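Working notes for the `desk-sort` folder, mostly so I stop answering the same questions in chat. If you only need the box layout, skip to "Compartments". If you're here for the spreadsheet, it's `contents.csv` and it is almost up to date, I promise.

# desk-sort

This is the small parts inventory for the shared desk at Altirine (the long one made of two tops pushed together, where everybody dumps their stuff). I started it in June after spending most of a morning hunting for a bag of screws that had been under a laptop the whole time. It's one cardboard organizer box, one CSV and a handful of rules I made up as I went. I love it more than is reasonable.

## What's in the folder

- `contents.csv`: one row per bag or loose item
- `labels.txt`: the text I print on the stickers
- `wishlist.md`: things people keep asking for (mostly zip ties, mostly Virgil)
- `old/`: the first attempt, back when I sorted by color. Please don't bring that back.

## Columns

| column | what goes in it |
|---|---|
| `slot` | compartment code, row letter then number |
| `item` | plain words, like "short black screws" |
| `wrapped` | yes / no |
| `from` | Hudec, Beneck, a drawer, don't know |
| `note` | anything you'd want to tell the next person |

"Don't know" is a perfectly good answer in `from`! A lot of our bags came out of the Weltosier boxes with no paperwork at all, and I'd rather see that than a guess.

## Compartments

The box has thin cardboard dividers, so the slots are narrow and they bend if you get ambitious. Anything that needs a push to go in belongs somewhere else. I keep the box near the front edge on the right, where you can get at it without reaching over somebody's laptop, and I'd really like it to stay there.

Small things go in whole, still in their plastic. I used to unwrap everything because it looked nicer, and then the tiny washers migrated from slot to slot until no row in the CSV was true anymore. So now it's one bag, one slot. Two bags of the same thing can share, but write it in `note`.

Loose things are fine if they're bigger than a thumb. Smaller than that, grab a bag from the back shelf (there's a stack of 30, or there was when I wrote this).

The label goes on the upper left corner of the box. One label. Miloslav put 4 on it once and they all said different things.

## What doesn't go in the box

- Drinks. Bottles and cans live at the left end of the desk, by the raised white shelf, as far from the cardboard as they can get.
- The remote. It's got antennas, it will never fit, stop trying.
- Cables of any kind. I know. I've got a separate plan for cables and it's not ready.
- Batteries, which go back in Modupe's tin.

## A normal sorting session

I do it sitting down with coffee at 4, one bag at a time, and I fill in the row before picking up the next one. Doing a whole pile first and typing it up afterward sounds faster, and I've tried it, and I ended up with 13 rows that said "screws??". Marek types while I call things out when he's free, and that's the dream setup.

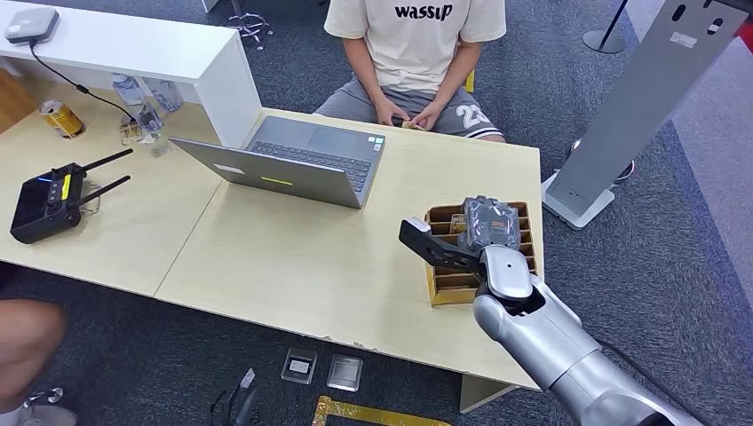
Sixten Hägglund wrote back on the first draft that wrapped bags are a pain in slots this narrow, that the plastic crumples and hides whatever is sitting behind it, and couldn't we at least fold the bags flat first? Fair point, and I've been folding mine since. I haven't made it a rule because some of the bags are too lumpy to fold, but if yours will go flat, please do it. He also wanted a lid. I'm thinking about the lid.

## Known problems

- Slots in row B are a bit wider than the others, and the CSV doesn't say so.
- `wrapped` is blank for everything I entered in the first week.
- "Tan thing, plastic?" appears twice and I can't tell whether it's one item or two.

## Changing stuff

Edit the CSV directly and put your name in the commit message. If you move a bag, move its row too. Questions go in the desk channel, or just come find me after lunch.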